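Load-in checklist for the Celolton show, Friday. I walked it with Elie Smadi before soundcheck and typed my notes after.

- [x] **Stage deck:** solid, no wobble, even when I jumped on it (sorry, Elie!)
- [x] **Cable runs:** taped down, with ramps at both side doors
- [ ] **Monitors:** 2 of the wedges buzz. Swap them before the Tunus set, they play quiet stuff and you'll hear it
- [x] **Exits:** all 3 open and lit
- [ ] **Fire extinguisher, stage left:** tag is out of date, I've asked for a new one

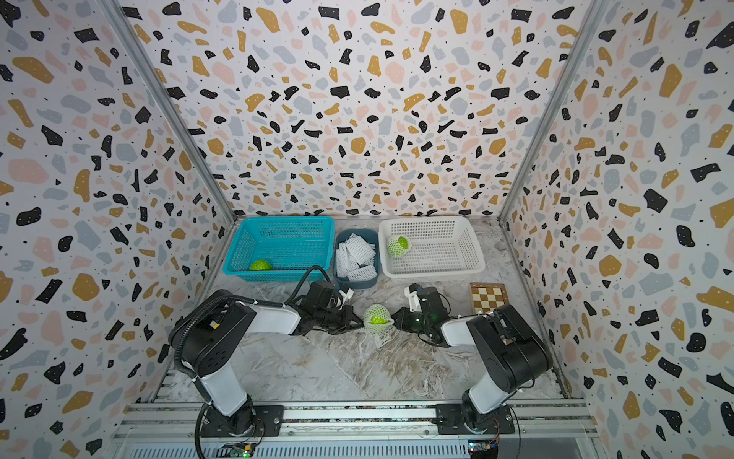
- [x] **Capacity:** 1,000 standing, sign is up by the bar
- [ ] **Merch table:** way too close to the ramp, so please scoot it back toward the coat check before doors. I'll look again at six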